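Let the Kids Be Bored in Church

Our parish council has been asked to sign up for Merken, a program that promises to fix what is wrong with children's ministry. I've read the brochure twice and sat through the Wednesday evening presentation, and I am still waiting to hear what it thinks is wrong.

The pitch goes like this. Children today are used to choice, so a Sunday morning should offer them choice. They move between stations. They earn coloured beads for taking part. A leader follows a script on a tablet, and at the end of each term the parents get a report with a score out of 100 for something called "faith engagement." I asked the presenter what a 60 would mean. She said it would be a conversation starter.

I taught the primary class at Lindholm Road for a good many years, mostly out of a cupboard with one working hinge. Some of those children are still in the pews and plenty aren't. I couldn't tell you which lessons did it, if any did. I remember a boy who spent most of a winter under the table and then, in June, recited the whole of Psalm 23 to his grandmother in the car. What would his score have been in February? 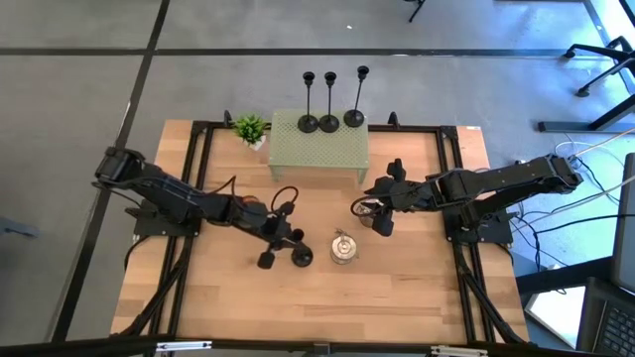
Two robot arms facing each other across a wooden tabletop.

My doubts are partly about money. The licence isn't cheap, and the beads and booklets have to be bought again every year from the same people. The hall roof needs doing. We have not replaced the hymn books in my time here, and there are 3 different editions going around, so that half of us are always a verse behind.

But if it were free I'd still be against it. The program assumes that a child who is sitting quietly and looking at the ceiling is a child we are losing. I did a lot of looking at ceilings. The sermons went over my head and so did most of the prayers, and I learned the words anyway, the way you learn the words to whatever is on the radio in your mother's kitchen. Years later, when I needed them, they were there.

Solveig Dahlgren, who supports the program, told me after the meeting that I was being sentimental, and that the families who left for the bigger church across town didn't leave over hymn books. She's right that they left. I'm less sure they left for stations and beads. Two of the mothers told me it was the parking.

She also says we have to meet children where they are. I have heard this in every church I've belonged to, and it usually comes shortly before somebody buys something. Where they are, in my experience, is beside an adult they like. If we're short of those, and we are, a tablet with a script on it won't make up the number. I'd sooner see the council ask a few people directly, by name, over coffee, whether they would take a class for one term.

The vote is next month. I'd ask anyone who is undecided to come and sit in on a Sunday morning first. Bring a cushion, the chairs are very small.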